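Flarau (software)

Flarau is a control and planning package for two-arm robot workcells. It was written at Travbridge, a maker of parts-handling equipment, and is used mainly for sorting and kitting small automotive parts on a tabletop. The package covers motion planning, grasp selection and task sequencing. Perception is handled by a separate program, Manalo, which passes object positions to Flarau over a local network connection.

Background

Travbridge's earlier cells ran each arm from its own controller, with a shared signal that let only one arm enter the middle of the table at a time. The method was safe but slow, and changing a layout meant editing two programs by hand. Flarau replaced it with a single planner that treats both arms as one machine with a common clock. The first version could only play back fixed paths. Planning from live object positions was added in the second version, along with the tray model described in the next section.

Tray and zone model 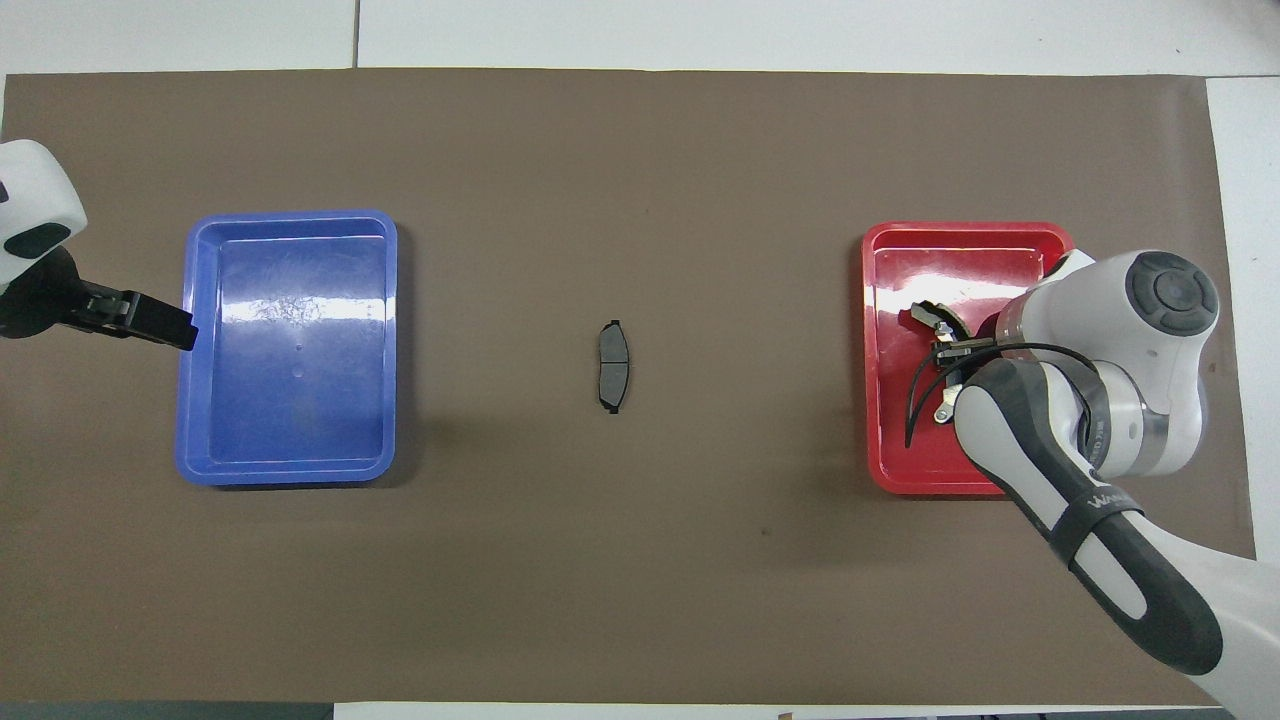 Flarau divides the work surface into zones, and every zone has an owner. A zone can be owned by the left arm, by the right arm, or by neither, in which case an arm must request it before moving in. Trays are entered as rectangles with a color label and a rim height. In the brake parts layout, a blue tray lies on the left side of the mat and a red one on the right, with the open area between them set as a shared zone. A single brake pad lying in that area can be assigned to either arm, and the sequencer picks the one with the lower travel cost unless the task file names an arm. Ownership lasts until the gripper has cleared the zone boundary by a set margin, which is 38 millimeters by default.

Rim height matters more than the rest of the tray entry. The planner uses it to set the lowest point at which a gripper may cross sideways into or out of a tray. If the value is too low, the fingers may strike the rim. If it is too high, each cycle gets longer, since the arm climbs further than it needs to.

Perception input

Manalo sends a list of objects with a class name, a position, a rotation about the vertical axis and a confidence score. Flarau ignores entries below a threshold set in the task file. It also holds each new entry until the same object has been reported in five successive messages, a rule meant to filter out brief false detections.

Glossy trays are a known source of error. Bands of reflected light on a tray floor can be reported as part edges, and dark parts that lie against each other may be merged into one object. Manalo's usual setting for such layouts masks the brightest pixels inside each tray rectangle before looking for edges. Merged parts are passed on with a cluster flag. Flarau will not plan a direct grasp on a flagged cluster unless the task file allows it.

Motion planning

Paths are planned in joint space with a sampling planner and then smoothed. The planner stops after 2000 samples if no path has been found and reports the failure to the sequencer, which can try a different grasp, assign the other arm or skip the object. Cables are modeled as a string of spheres attached to the wrist and forearm. The model is coarse, and it leads the planner to refuse some poses that the arm could reach without trouble.

Both arms are checked against each other at every step of a path. When two paths conflict, the arm that holds an object has priority and the other waits at its last free point. If neither holds anything, priority goes to the arm whose request came first.

Hover poses

A hover pose is a stored position with the fingers a short distance above the work surface. Each shared zone has at least one. An arm sent to a hover pose closes its gripper by default, which keeps the fingers' outline narrow, and the setting can be changed for tasks that need an open approach. Hover poses are also used in the daily position check, in which the reported height of the fingertips is compared with a stored value.

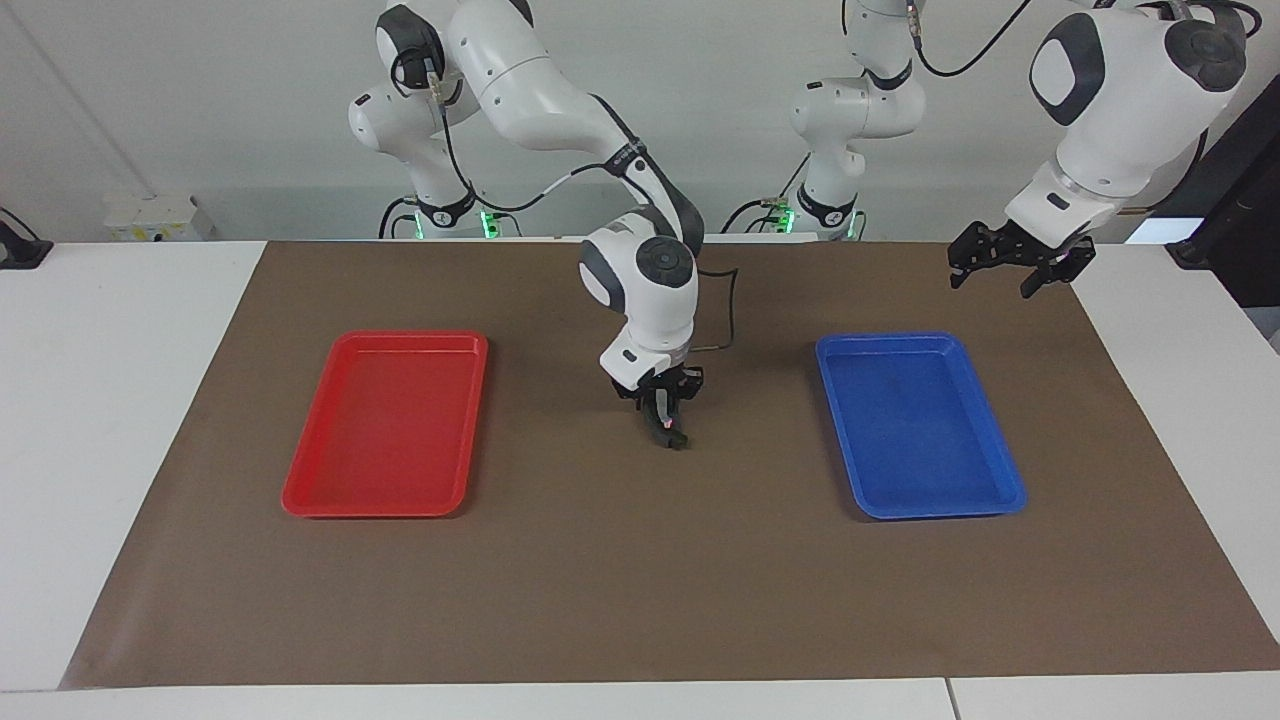
Task files

Tasks are written as plain text files, with one instruction per line. There are 17 instructions in the current version, including pick, place, hover, wait and handover. Conditions can be attached to any line, but loops cannot be nested. A graphical editor, Skodico, is supplied with the package and writes the same format. Comments added by hand are lost when a file is saved from Skodico, and many users keep a separate copy for that reason.

Limitations

Flarau does not support more than two arms. It has no force control of its own and relies on the limits set in the arm controllers. Handover between grippers works only for rigid parts, and trays are assumed to stay where they were entered. A tray that has been moved must be entered again before the task is restarted.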